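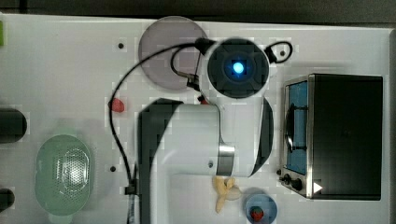 Page last changed: September 4, 2020

News from the teaching table

It has been a good long while since we wrote anything proper about the Ocampo project, and several of you have been kind enough to ask (one of you more than once, and we do apologize), so pull up a chair and we'll try to catch you up on all of it.

For those who joined the list after April, the short version goes like this. We are trying to get a robot arm to do small kitchen jobs by showing it how, over and over, and letting a learning program work out the pattern from what it was shown. Every time one of us guides the arm through a job from start to finish, the whole thing is saved: the camera views, where each joint was, how fast it was going, and a sentence in plain words saying what the job was. We call one of those an episode. As of this week we have 3653 of them on the shelf, and we are awfully proud of that, even if a fair few are going to be thrown back when we get around to checking them.

The table has filled up a good deal since spring. Back then we were only moving blocks from one side to the other, and it got dull for everybody. Now there's a toaster oven over on the right, and a pale green colander, a light blue bowl with a strawberry sitting in it, and a banana that tends to end up wherever the last person left it. The view from straight overhead is the one we lean on most for checking episodes, although it does mean you spend your afternoon looking at the top of the arm, with its blue light glowing away at you and the black cable looping off across the table.

Oh, the cable! We had a long talk about the cable. If it hangs too loose it wanders into the work, and if it's pulled too snug the arm can't turn all the way over without tugging. What we've settled on is a wide, easy loop with a clip partway down the arm, and before each session whoever is driving swings the arm slowly out to each side and watches what the cable does. Please keep doing this even when you're in a hurry. We had nine episodes in one morning where the cable had dragged something along with it, and the poor driver hadn't noticed until the playback.

Now, what are we asking people to show it? At the moment there are four families of jobs. The first is putting fruit into the bowl and taking it out again, which sounds like nothing at all until you try to do it gently through a hand controller. The second is the same sort of thing with the colander, and that one is harder because the rim is raised and you have to come in from higher up than you'd think. The third is opening and closing the toaster oven door. The fourth is what we've been calling tidying, where the driver is given a messy table and a sentence such as "put the red things together" and has to make sense of it however seems natural. Tidying is everyone's favorite, and we do have to nudge people off it now and then so the oven door gets its share.

A word about variety, and we know we go on about it. The learning program is a bit like a small child with a picture book. If the strawberry is always in the same corner, it will learn the corner and pay no mind to the strawberry. So between episodes, please do move things! Turn the banana around. Slide the bowl down toward the near edge, or up by the oven. Leave something half under the arm once in a while, since real kitchens are like that and we'd like the program to cope. You don't have to be clever about it, and you don't have to write down where everything went, the cameras take care of that part.

Mistakes are welcome too, within reason. If you miss the strawberry the first time and get it on the second go, keep the episode and mark it "recovered" on the sheet. We've got 202 marked that way so far and they have been a real treasure for the folks doing the training, who tell us the arm used to just freeze up after a miss and now will at least have another try. If you bump the oven hard enough to shift it, though, stop there, press the discard key, and set it back where it was before starting over.

On the software side, we've moved all our saving and sorting over to Fuvetti, and the old Drullex folders will stay readable for the time being but please don't put anything new in them. The labels came across fine. The notes some of you typed in by hand did not all come across fine, and we're working through those in the evenings with a pot of tea. If you come upon an episode of yours whose note looks like a sneeze, just write it over again as best you remember.

The next stretch of recording will be at the Vandotar building, in the same room on the ground floor, and the sign-up sheet is on the door as usual. New drivers are very welcome and will get a practice hour first with nothing being saved, so there's no call to be nervous. Wear sleeves that stay up. And if you were the one who borrowed the spare hand controller, we'd dearly love to have it back before the next round gets going.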